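Category: Short Fiction / Faith
3 comments

The organ at the Sárközi chapel had 629 pipes, and on the night before Ash Wednesday one of them would not stop sounding.

Gergely Nyitrai isolated it by elimination. He drew each stop in turn with the blower running and no key pressed. The fault followed the Principal, tenor G. A cipher of this kind has a short list of causes: a pallet held off its seat, a bent tracker, grit under the leather. He switched off the blower, waited for the reservoir to fall, and removed the front board of the wind chest.

The chest was the work of Ferenc Katona, dead seventeen years. His pencil marks were still on the inside face. Most were dimensions. One, beside tenor G, was a line from the psalm: my heart is ready.

"Can it be done by morning?" asked Csenge Somogyi. She was the pastor and had come up to the gallery in her coat.

"The pallet can be done in an hour. The chapel is at five degrees. The tuning will be wrong until the heating has run."

"The heating will not run. The Roltelport valve has failed again."

"Then it will be wrong."

She sat on the end of the organ bench. He worked with a lamp clipped to the rail. The spring behind the pallet was sound and the leather was clean. He tested the seat with a strip of paper, which should have been gripped along its whole length. At the front it slid out freely.

"My father used to say it was a sin to mend things in the chapel after dark," she said.

"Why?"

"I never asked him. Do you pray, Gergely?"

"I check things."

He lifted the pallet out and held a straight edge against it. It had warped by less than a millimetre. Timber of that age does not normally move. He took it down to the vestry, where there was a flat surface and a stronger light, and rubbed it on fine paper fixed to a sheet of glass, turning it end for end every few strokes. Then he cut new leather from the roll, skived the edge, glued it and set it under a weight.

It was past two when he climbed back. Csenge was where he had left her. The lamp had been moved and was now lighting the pencil line.

"I read it out loud," she said. "Then I could not think of the rest of the psalm, so I read it again. I did that for a long time."

He refitted the pallet, hooked the spring and closed the board. He started the blower. The reservoir rose to its mark. He drew the Principal and they both listened to the wind in the trunk, which is a sound like someone breathing through cloth.

Tenor G was silent.

He pressed the key. It spoke at once, flat by the amount he had predicted. He held it down for longer than the test required, and he did not write anything in the book.

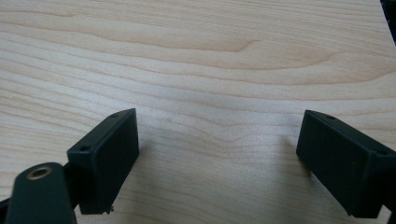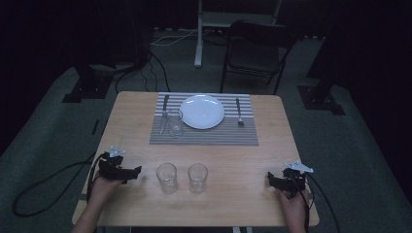

Rafail Bakalis

Share this story: 17 shares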